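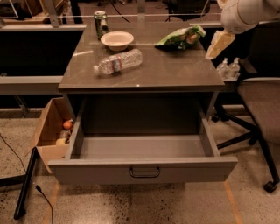 1/ OK so I sold my car in February and I've been riding the bus to work ever since. A few of you asked how it's going, so this is the long answer. Grab a coffee.

2/ Background: I live out in Mivton, the far side, past the feed store. Work is downtown. By car it was a quick drive if the lights were nice to me. On the bus it's 70 minutes door to door with one transfer. I know. I KNOW.

3/ Why I did it: the transmission went. The repair quote was more than the car was worth, and a guy two streets over gave me $900 for it as it sat in the driveway. I took the cash and told everybody I was "between cars." I'm still between cars.

4/ The first week was awful. I missed the transfer three times. The 15 pulls out of Geum Street the exact minute my first bus pulls in, and the driver can see you running, and sometimes that helps and sometimes it doesn't.

5/ What fixed it was leaving one bus earlier. Boring answer, sorry! I get to Geum Street with time to spare and there's a bench in the sun on the east side of the stop. Not the bench by the shelter. That one has a slat missing and it will get your coat.

We use cookies to improve your experience. By continuing to browse you accept our cookie policy. Accept | Manage preferences

6/ Food is its own thing. When you drive you can just swing by somewhere. When you ride, whatever you've got with you is what you're eating until you get home. I went through a long granola bar phase and I never want to see another oat.

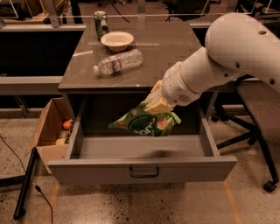 Chips > granola bars, I will not be debating this

7/ Stuff people warned me about: weird passengers. Mostly it's high school kids and nurses and one man with a very well-behaved beagle. The loudest thing on the bus is the bus. There's a rattle in the back left window on the older ones that I can now hear in my dreams.

8/ Stuff I wasn't warned about: the heat. They crank it. It can be freezing out and you'll be sitting there in a parka slowly turning into soup. Dress in layers, and put the layer you'll want to take off on the OUTSIDE. Took me an embarrassing number of rides to work that one out.
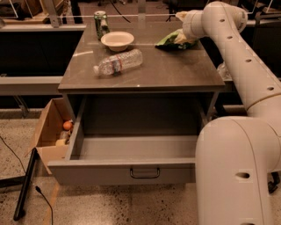
9/ What I do with the time. I used to say I'd read, and I do read, but only in the morning. In the evening my brain is mush and I look out the window. I've seen the same yellow house get painted blue, one side at a time, all spring. Still waiting on the garage.

10/ I also got a decent bag. It's an Akumura, the one with the roll top, bought secondhand with somebody's initials inked inside. Holds a lunch, a book, rain jacket, shoes. The side pocket is too shallow for my water bottle – it has launched itself down the aisle more than once. A stranger in the front row always hands it back without looking up.

11/ Money, for the people who only came for the money: I was paying for gas, insurance, and the downtown garage, which raised its rates every time I blinked. Now I pay for a monthly pass. I haven't made a spreadsheet and I'm not going to. I can tell you my checking account is no longer scary on the last day of the month.

12/ What's still hard: groceries, dentist appointments, anything on a Sunday. The Sunday schedule is a rumor. I get big stuff delivered and I borrow my sister's car for the dentist, and I bring it back with a full tank because I was raised right.

13/ Also visiting friends on the north side. There's a bus but the last one back is so early that I've left two birthday parties before the cake. If you live up there and want to see me, I'm available for lunch!!
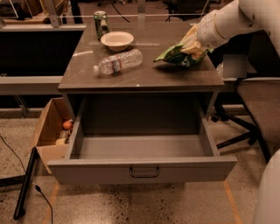
can, bowl, water, chips

14/ Would I tell you to do it? Depends where you live and what time you have to be in. If you've got little kids and a daycare pickup, no, I don't see how. If it's only you and a desk job, try it for 5 rides before you decide. One ride isn't enough, the first one is always terrible.

15/ And say hi to your driver. Mine on the morning run waits an extra second now when she sees my green hat coming down the hill. I've started waving from pretty far away.

16/ Replies are open if you want to know about passes or the transfer at Geum Street. Please stop sending me car listings, Mom.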